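Section 4: Fitting the soft-close runners

Applies to Grovness base units with one, two or three drawers. For tall larder units see Section 7.

Before you start

Check that the carcass is level and fixed to the wall. Runners fitted to a unit that is out of square will bind, and no amount of adjustment at the drawer front will put that right. If you have not yet levelled the legs, go back to Section 2.

You will need:
Cross-head screwdriver (PZ2)
Pencil and small spirit level
Tape measure
Bradawl
Runner pack, marked 3668 on the bag label

Left and right runners are not the same. Each is stamped L or R on the inside face near the front. Lay them out in pairs before opening the screw bags.

Note: Packs bought before Feb 5, 2018 have a grey plastic catch in place of the orange one. The fitting is the same but the release works the other way round: push up to free the drawer, not down.

4.1 Fixing the runners to the carcass

1. Find the row of pre-drilled holes on the inside of each side panel. The lowest drawer uses the holes marked A on the drilling plan inside the back cover.
2. Hold the left runner against the panel with the front end set back 3 mm from the edge.
3. Put in the front screw and turn it until it just grips.
4. Check the runner with the spirit level, then put in the middle and rear screws.
5. Tighten all three by hand.
6. Repeat on the right side. Measure between the runners at the front and at the back. The two figures must match to within 1 mm.

CAUTION: Do not use a power driver for the last few turns. The side panels are 15 mm board and the threads strip easily. If a hole does strip, move to the spare hole directly behind it.

4.2 Building the drawer box

7. Slot the base into the grooves of both drawer sides. The smooth face goes upwards.
8. Push the back panel down on to the rear lugs until it clicks on both sides.
9. Turn the box over and fix the base to the back panel with the 11 mm screws. Longer screws will come through.
10. Clip the two orange catches to the underside, one at each front corner.

On units 798 mm wide the base has a steel cross-bar as well. Fit this before step 9 -- it cannot be slid in afterwards without taking the back off.
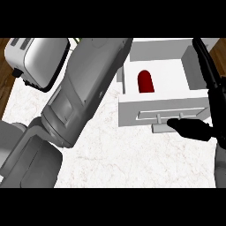
4.3 Hanging the drawer

11. Pull both runners out to their full length.
12. Rest the drawer box on the runners and slide it back until the rear hooks enter the holes in the back panel.
13. Push the drawer gently closed. You should hear a click from each catch.
14. Open and close it several times. The last part of the travel should slow down by itself.

If only one catch clicks, take the drawer out and try again. A drawer held on one side may feel secure when it is empty but can drop at the front once it is loaded.

WARNING: Keep children away from the unit until the fronts are on and every drawer is clipped in on both sides.

4.4 Adjusting

Height: turn the wheel on the catch. Clockwise raises the front. Adjust both sides by the same amount.

Side to side: loosen the two screws on the front bracket, move the front across, then tighten. There is 2 mm of movement each way.

Tilt: pull the lever at the rear of the runner forward one notch at a time. Most drawers need none of this.

Leave the gaps between fronts until the worktop is on. The weight of stone or thick timber can settle the unit slightly, and gaps set before that will need doing again.

4.5 Common faults

Drawer does not close fully. Look for a screw head standing proud on the runner. Check also for packing left behind the box.

Drawer closes with a bang. The damper has not engaged. Pull the drawer right out, push both dampers forward with a finger and refit.

Drawer rolls open. The runner slopes towards the front. Check the level of the unit first, then the runner.

Scraping noise. Wipe the runners with a dry cloth. Sawdust from cutting the plinth is the usual cause. Do not oil or grease them -- they are packed with lubricant at the factory and spray oil washes it out.

Loading

The standard runner carries 23 kg, spread evenly. Keep heavy pans in the bottom drawer.

Spare catches and dampers can be ordered from the Vrettos parts desk. Ask for Lovisa Tveit and quote the number on the runner bag, plus the width of the unit.

Continue to Section 5, Fitting drawer fronts and handles.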